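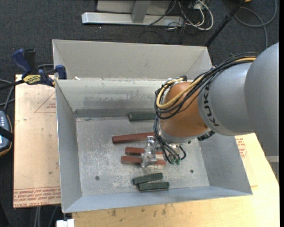

## 4. Planification et budget de l'équipement

**Figure 3.** Poste de prélèvement en vrac : bras KUKA et préhenseur au-dessus du bac en tôle grise contenant des blocs rouges et verts. Le bac est bridé à gauche par un serre-joint.

Avant d'en venir aux essais proprement dits, nous voudrions nous attarder un peu sur une question que les articles de notre domaine expédient volontiers en une ligne, et qui a pourtant occupé une bonne partie de notre première année : combien coûte un poste de ce genre, et dans quel ordre faut-il acheter ce qui le compose ? Les collègues qui nous ont rendu visite nous l'ont posée plus souvent que toute autre (bien plus souvent, il faut l'avouer, que celles qui touchent à l'estimation de pose), et nous espérons que les lignes qui suivent leur épargneront quelques bons de commande malheureux.

### 4.1 Ce qui était déjà là

Le bras et sa baie de commande appartenaient au laboratoire avant le début du projet Nollier et n'apparaissent donc pas dans nos dépenses. Une équipe qui partirait de rien doit évidemment raisonner autrement, et nous lui conseillons de demander très tôt un devis complet, formation et transport compris. Le budget propre au poste, hors bras et hors salaires, avait été fixé à 3000 euros. La somme peut paraître modeste, et elle l'est ; elle nous a surtout obligés à distinguer ce qui devait être acheté neuf de ce qui pouvait être emprunté, récupéré ou fabriqué à l'atelier.

### 4.2 Le bac et sa fixation

Nous avions d'abord envisagé un bac en plastique moulé, beaucoup moins cher, mais ses parois se déformaient dès que les doigts venaient s'y appuyer, et la calibration ne survivait pas à une matinée d'essais. Le bac en tôle commandé chez Wulter nous est revenu à 498 euros, livraison comprise. Ses parois évasées laissent davantage de place au poignet lorsque le robot doit aller chercher un bloc près d'un bord, et c'est ce qui a emporté notre décision. Les rayures visibles au fond du bac sur la figure 3 rappellent au passage qu'une telle surface se marque : si la méthode de vision retenue est sensible aux reflets et aux traits clairs, mieux vaut prévoir dès le départ une tôle de rechange ou un revêtement mat.

Pour la fixation, nous avions inscrit au budget une bride sur mesure, dont le devis s'élevait à 582 euros. Nous y avons renoncé, avec un certain soulagement, au profit d'un serre-joint à barre du commerce. Le montage est moins élégant, mais il se défait en un instant quand il faut déplacer le bac, et la position se retrouve sans peine à l'aide de repères tracés sur le plateau.

### 4.3 Préhenseur, câbles et consommables

Le préhenseur provient de chez Pintér, qui nous l'a cédé en fin de série. Nous avions en revanche largement sous-estimé tout ce qui l'accompagne. Les câbles et les tuyaux qui descendent le long du poignet doivent être assez longs pour suivre ses rotations et assez bien tenus pour ne pas traîner dans le bac ; sur la figure 3, ils forment une boucle ample à gauche de la partie orangée, et ils masquent l'extrémité d'un bloc vert. Ce genre d'occultation mérite d'être discuté avant l'achat, au moment où l'on choisit encore l'emplacement de la caméra. Le poste « câbles, raccords et gaines » a finalement atteint 185 euros, alors que notre première feuille de calcul ne lui accordait même pas une ligne.

Les blocs ont été débités et peints à l'atelier. Deux couleurs nous ont paru suffire pour cette étude, et nous recommandons d'en préparer d'emblée un jeu de réserve, car la peinture s'écaille et il est bien difficile de retrouver la même teinte six mois plus tard.

### 4.4 Calendrier des achats

Avec le recul, nous commanderions le préhenseur en premier, puis le bac, dont les dimensions dépendent de l'encombrement des doigts, et les câbles en dernier, une fois les trajectoires extrêmes mesurées sur le robot. Nous avions fait à peu près l'inverse, et le bac de Wulter, reçu en avril, a patienté tout un trimestre dans son carton. Le logiciel de suivi Skuludley, que nous utilisions déjà pour les essais, nous a servi aussi à consigner les pièces remplacées ; c'est à partir de ce relevé que nous établissons la provision d'entretien de l'année suivante.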